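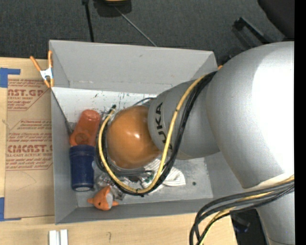 KUKA arm over a grey bin

Search the help pages Type your query Go

Care home receipts don't add up – do I go to the police or the home first?

Posted by Uriel Tlapale, June 14, 2023

My uncle lives in a small supported living house run by a company called Endari. He has a learning disability and can't manage his own money, so the house keeps a cash tin for him and one of the staff shops on his behalf. I get copies of the receipts every few months. In the last batch there are handwritten slips for clothes and toiletries, all in the same pen, no shop name on most of them, and the amounts are all suspiciously round. One is for £200 for "winter coat and shoes". I was there in April and he was wearing the same coat he has had for years. I asked to see the new one and was told it was "in the wash".

I rang the manager, who said handwritten receipts are normal when the till roll gets lost. Is that true? She also said that if I made a fuss it could unsettle my uncle, which I didn't much like the sound of. I don't hold power of attorney. A cousin is the appointee for his benefits but she lives abroad and is not quick to answer. Do I need proof before I call the police, or will they just tell me it's a matter for the company?

Mitsuko Ogura

Receipts do get lost. A whole run of them in one person's handwriting, for round sums, with nothing to show for the money, is something else, and I would not accept the manager's word for it. I used to check the books for a housing charity and we would have asked questions after the second one.

You don't need proof to report a concern. Finding the proof is somebody else's job. Ring the adult safeguarding team at the council where the house is (his council, even if you live in another area) and say you are worried about financial abuse. They can speak to the police themselves, and they can ask for records the company won't show you. You can also report it to the police on 101. Ask for a reference number and write down who you spoke to.

Before you do any of that, photograph every slip you've got, front and back. Keep the originals at home. If the house asks for them back "for the audit", send copies.

I'd hold off going to the manager again. She may be perfectly straight, but you have no way of knowing who wrote the slips or who signed them off, and a warning gives people time to tidy up. Email your cousin too. As appointee she is responsible for how his benefits are spent, so she has every reason to ask for the cash book and his bank statements.

The line about unsettling him would bother me as well. Tell the council she said it, in her words as near as you can remember them.

hornov_6

Had similar with my mum at a different place. Complained to head office, waited 5 weeks, got a letter saying "procedures have been reviewed". Never saw a penny. Police took a statement but I'd thrown half the slips away by then so it went nowhere. Wouldn't hold your breath but do keep the paperwork.

Also is it definitely your uncle's money and not the house's? Some places buy in bulk and split it between residents, might explain the round numbers. Doesn't explain the coat though.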